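How to Wash a White Cotton Shirt Without Graying

Posted 2019-02-14 by Maysoun Fakhoury

White cotton turns gray when soil and minerals settle back into the fabric during the wash. The steps below apply to plain woven cotton with no trim.

1. Sort. Wash whites only with whites. Pale blue and beige count as colors.

2. Soak. Dissolve 25 grams of oxygen bleach in five liters of warm water. Submerge the shirt for 90 minutes. Do not use chlorine bleach on blends with elastane.

3. Treat the collar and cuffs. Apply liquid detergent and work it in with a soft brush, along the weave.

4. Wash. Fill the drum to two thirds at most. In hard water areas, use the higher detergent dose on the package. Check the care label before selecting a hot cycle.

5. Spin at 400 rpm. Faster spins set creases in loose sleeves and across the shoulders.
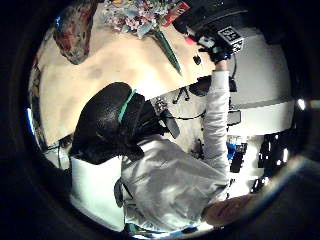 6. Dry. Hang the shirt by the hem, with the sleeves hanging free. Remove it from the line while slightly damp if it will be ironed.

7. Iron in this order: collar, cuffs, sleeves, back, front panels.

Repeat the soak every fifth wash.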